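How to Keep Track of Characters in a Long Epic Novel

Big mythological novels come with big casts. A single family can run to four generations, half of them share a title, and several go by more than one name. If you keep flipping back to find out who someone is, a simple character sheet will save you the trouble.

What you need

A notebook or a few index cards, a pencil, and sticky tabs. A phone note works too, but paper is easier to keep open next to the book.

Step 1: Check the front and back of the book

Many epics have a cast list, family tree or glossary. The Bandar trilogy puts its list at the back of each volume, after the notes, and plenty of readers miss it. Mark it with a tab.

Step 2: Set up one page per family or kingdom

Write the name of the house at the top and leave space below. Don't sort by alphabet. You will remember that someone belongs to the river court long before you remember how the name is spelled.

Step 3: Write down the name, every other name, and one fact

Keep it to one line. For example:

Drulero — also "the Ferryman" — swore the oath at the well, p. 56

Add the page number each time. In a 788-page book you will want it.

Step 4: Wait before adding minor characters

Guards, cooks and messengers often appear once. Put a small pencil dot in the margin, or a tab if it's a library copy, and add the person only when they come back.

Step 5: Update at the end of a chapter

Stopping in the middle of a battle spoils the reading. I take 2 minutes when the chapter is done, usually while a load of laundry finishes.
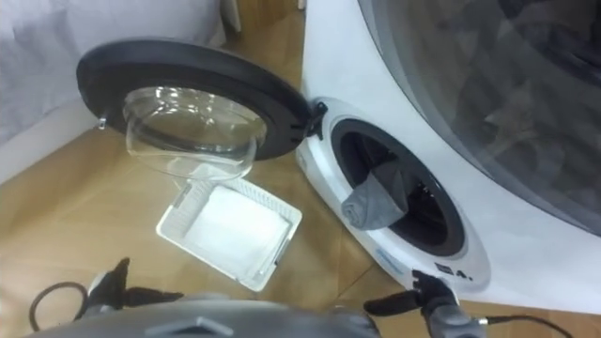 Step 6: Note where the book departs from the old story

Retellings change things. If you know the source, mark the differences with a star. Nurhan Güler uses a second color for this, and her sheets are easier to read than mine.

Step 7: Keep the sheet for the sequel

Fold it inside the back cover. The next volume may not come out for years, and it rarely explains who anyone is.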